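Folding T-shirts when you have no dresser

When I moved into the Plisdale apartment I had 33 T-shirts and zero drawers. I know it was 33 because I had to haul them up the stairs in trash bags and then find somewhere to put every last one (a humbling afternoon!). So I got good at folding, mostly out of desperation, and a few of you wrote in after my July post on sock bins asking how I do the shirts. OK, shirts!

First thing, get off the bed. I folded on the bed for years and the mattress just eats your edges, plus I end up sitting down and then the laundry is over for the night. A hard table at about hip height is so much better. Wipe it first, especially if you eat there like we do, and let it dry all the way. I like a plain light top for this because crumbs and lint and the odd dot of ketchup show up before they get on a clean sleeve.
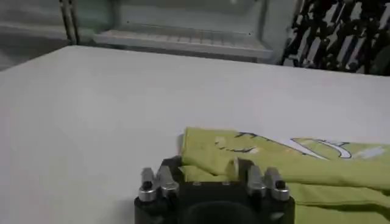
Lime green on a white tabletop, still waiting for a proper fold.

I do one shirt at a time. If I dump the whole basket on the table I start sorting and matching and looking for the other sock, and an hour goes by. Basket stays on the floor, one shirt comes up, gets folded, goes on the pile. My sister-in-law dumps everything out and is twice as fast as me, so do what you like there.

Before you fold anything, pick the shirt up by the shoulders and give it one good snap. Lay it down with the collar away from you, then smooth from the middle out to the sides with flat hands. Don't pull on the hem, it goes wavy and stays wavy.

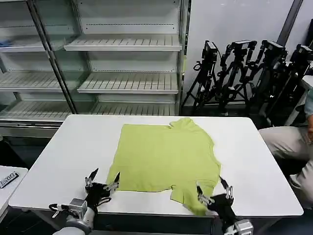
Wrinkles get locked in with the very first fold, so I spend most of my time on the smoothing and hardly any on the folding itself. Start at the top. Fabric loves to bunch up by the collar, and on the green shirt there's a raised fold up there that I'd flatten before touching the sides. Sleeves next, laid out straight. Then one side in toward the middle, sleeve folded back on itself, other side the same, and you've got a long strip. Bring the hem up to just short of the collar and fold in half again. If it stands up by itself on the short end, you did it right. If it flops, it's usually too wide, so open it and bring the sides in a bit more.

Mine stand in a row in a Horkitum bin, the shallow kind with the handles, on an open shelf in the closet. I leave a gap about as wide as my hand so I can get one out without the neighbors coming along. White shirts go at the back where the dust doesn't get to them as fast.

Next up is fitted sheets, wish me luck.

Posted 11/27/19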